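December
Markos Rallis

Notes for the Grirkdale talk (16 minutes, then questions)

Okay, start without the welcome slide, just start talking. Everybody's still getting coffee anyway.

So I want to talk about crates. Plain plastic crates, the kind you can lift with two hands and wash with a hose. I've been in stockrooms of one sort or another most of my working life, and I've spent more time arguing about crates than about anything with a plug on it. Pause here, somebody usually groans.

Ask for hands: who has a shelf at work they don't like reaching into? Leave time, let people look around at each other. Then ask one of them what's on it. Don't fix their problem right away, Markos. Just let them say it out loud and move on.

The old MacLeod stockroom. Tell this one quickly, I always drag it out. When I started there we had cardboard boxes on open racks, and every box said something different on the front from what was in it. We had a box marked GASKETS that had been Christmas lights for so long that people said "go get the gaskets" when they wanted the lights! New hires thought it was a joke on them. It took us one long winter to move everything over to plastic crates, and for the first month it was worse, because now all the boxes looked the same AND they were still labeled wrong.

Which brings me to color. People love a color system. We had one — blue for small round stuff, gray for flat stuff, red for returns, and then a yellow that meant "ask Trish." I thought it was great. I drew the chart myself. Then we ran short on gray and somebody sensibly used blue, and the chart was dead inside a week. These days I say pick one color for almost everything, buy plenty of them, and put the meaning on a label you can peel off. Save a second color for the one thing you really don't want mixed in. In our case that's returns.

(If Clistex people are in the room, say hi, they sold us the first 200 and they were very patient about the lids.)

Sizes. I used to think more sizes was better. You'd look at a thing and find the crate that fit it, very satisfying, and then you'd try to stack them and it was like a bad game of blocks. We're down to 3 sizes now. Small, medium, and a deep one. If something doesn't fit in any of those it goes on the floor shelf and gets a tag. I know that sounds lazy. It has saved me so much lifting.

Now the part I get asked about the most, rims. Run your hand around the top edge of a crate before you buy it. I mean it, all the way around, corners too. A thin sharp rim is fine in the catalog and horrible at four in the afternoon when you've carried a stack of them down a hallway. A thick rounded one is easy on the fingers, and it stacks better in my experience, and it stands up to being dropped. They all get scuffed. Don't buy new ones because the old ones are scuffed, that was a real conversation I had with a manager once and I'm still a little mad.

Check the ribs on the outside while you're at it. Flex the wall with your thumb. If it bows when it's empty it's going to belly out when it's full, and then it won't slide past its neighbor on the shelf.

Drink some water here.

Flat things. I could do the whole talk on flat things. Discs, plates, blanks, covers, anything that likes to lie down on the bottom of a crate and stay there. They slide into the near corner, right up against the front wall, and if the crate is on a high shelf you can't see them from where you're standing. You look in, you see a nice empty floor, you write "out of stock," and you order 30 more. I did this. I did it with covers for the Trollix pumps and we had covers until the end of time.

What helped: tip the crate toward you before you call it empty. Put flat stuff at waist height or lower. Stand the discs on edge in a rack if you've got enough of them to bother, and if you've only got one or two, put them in a small crate where there's less floor to hide on. Color matters a bit too. A pale thing in a dark crate is a gift, you can spot it from across the aisle. Black rubber in a dark crate, good luck to you.

Somebody will ask about dividers. Short answer, I like them for screws and hate them for anything bigger than my hand. They turn one crate you can dump out into eight little ones you can't. Long answer, catch me at lunch.

Somebody else will ask about labels on the front or on the lid. Front! Always the front. The lid walks off. I've found our lids in the break room, under a coffee maker, and once in a guy's truck with his lunch on it.

If I'm running short, skip the washing bit and go straight to the Monday-morning walk — no, call it the morning walk, we do it every day now. One person, ten minutes, before the phones start. Walk the aisle, tip every crate that looks empty, pull anything that's in the wrong place and set it on the cart. Don't put it away yet. If you stop to put each thing away you never reach the end of the aisle, and the far end is where the trouble is.
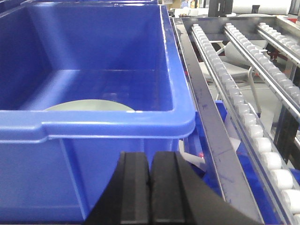

Then go back with the cart and put it all away in one trip. Leave the cart parked by the door when you're done, so the next person can find it. Questions, and remember to repeat them for the people in the back.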